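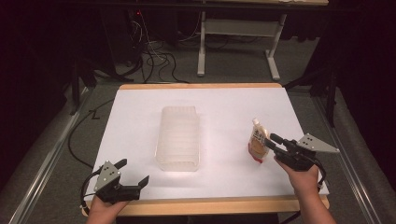
Setting up the two-handed gripper table, start to finish

I get more questions about this table than anything else in the workshop, so I've finally written the whole thing down! It covers the pair of hand-held grippers we use to record pick-and-place work, the table they work over, and the small jobs that keep everything behaving itself. If you have a similar pair (ours is built to the Gurkow drawings, with our own handles) you should be able to follow along and swap in your own parts.

You'll want a free morning the first time. After that the daily check takes 8 minutes, and most of that is waiting for the computer.

What you need

The left and right grippers with their cables
The dotted triangular plates and their screws
White paper, wide enough to cover most of the table top
Low-tack tape
A soft brush and a lint-free cloth
A small hex key and a steel rule
Your test objects: we use a ribbed plastic box and a soft pouch with a screw cap

1. Cover the table

Lay the paper flat and leave a strip of wood showing along the near edge, so you have somewhere to rest your wrists between runs. Tape it underneath at the corners. Small crinkles near the corners do no harm at all, but a ridge in the middle will tip a light object over just as you reach for it (ask me how I know). Change the paper when it gets scuffed. White shows every mark, and I love it for exactly that reason: a dropped screw is easy to find.

2. Sort the lights

Turn the lamps up until the paper is bright and even, then wave a hand over it and look for hard shadows. Draw any curtains at the side. A patch of afternoon sun creeping over the table can spoil the tracking of the dots, and it's maddening to chase because it has gone by the time you've found your tools.

3. Fit the plates

Each gripper carries a light grey triangular plate with black dots on top. The plates are not interchangeable on our pair, so check the letter scratched on the underside before you pick up the hex key. Angle each one outwards, away from the other hand, so that they stay clear of each other when the fingers come together over the middle of the table. Nip the screws up gently. They go into plastic, and once a thread has stripped you'll be printing a new body, a job that took Stanisława Czarnecka and me most of August to get right.

Wipe the dots with a dry cloth only. Spirit lifts the black.

4. Run the cables

Let each cable drop away to its own side, left to the left and right to the right, with a generous loop before it reaches the floor. Pick up each gripper and reach to the far corners of the paper. If you feel a tug, the loop is too short. Keep the cables clear of your feet too!

5. Set the fingers

Open the fingers fully and measure the gap between the tips. Ours should read 127 mm. Close them and look along the tips against the white paper: they should meet along their whole length with no sliver of light. If one tip sits proud, loosen the screw at its root, squeeze the handle shut, and tighten while you're still squeezing.

6. Calibrate

Start the Sukton program and choose New pair. Hold both grippers still over the paper until the two readings settle, then open and close each one slowly. The open reading should come up as 143 on both sides. A few counts out is fine. If one side is miles off, unplug it, plug it back in and go again before you touch anything else.

7. Try it on real things

Now the fun bit. Stand the box a little to one side and pinch the pouch upright with the right-hand gripper, keeping the left one open and ready. A soft pouch is a marvellous test, as it gives under the fingers and shows up a heavy squeeze straight away. Go gently, lift, hold, put it down again. Then swap hands and repeat.

Looking after it

Brush out the finger slides every 50 runs. Paper dust gets in there and makes the left one sticky on ours. Check the cable where it enters the body at the same time, bending it lightly while you watch the reading. If the number jumps, replace the cable before your next session.

Hang the grippers up by their handles when you've finished, plates facing the wall.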